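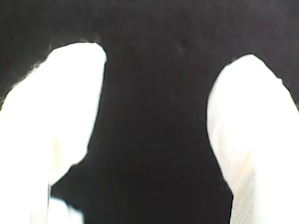 Words by Lemlem Bogale
Reading time: 2 minutes

Home | Journal | Walks | Archive | Contact

The night bus between Brarnport and Guka will be withdrawn at the end of March. The operator has published its decision in a short notice at the depot, and a copy has been placed in the library. I wish to record on this page why the service matters to those of us who use it.

The bus leaves Brarnport at 11.40 in the evening and stops at 18 places before it reaches Guka. The single fare is 2 pounds. Its passengers are mainly hospital cleaners, kitchen staff and students, and on most nights there are seats to spare. The notice refers to low use. It does not state how use was measured, or in which months.

I have travelled on the service for six years. During that period it was suspended once, for flooding at the lower bridge, and passengers were informed by a handwritten card in the shelter. I was at that time returning from evening classes in Spanish, which I had taken up after a visit to Cáceres, and I walked home along the upper road with my neighbour Etenesh Adugna. The walk took 94 minutes. Mrs Adugna has since moved to a flat above the Cida bakery and no longer requires the bus, but she has signed the letter of objection.

That letter now carries 140 signatures. It asks the operator to keep the service on a reduced timetable until the autumn and to publish its passenger figures. It also asks that the shelter at the Guka end be retained in any event, as the early bus uses the same stop.

Residents who wish to add their names may do so at the library desk during normal opening hours. Letters sent directly to the operator should quote the route and the stop most often used. I shall publish the reply on this page when it is received.

Previous post | Next post | Back to top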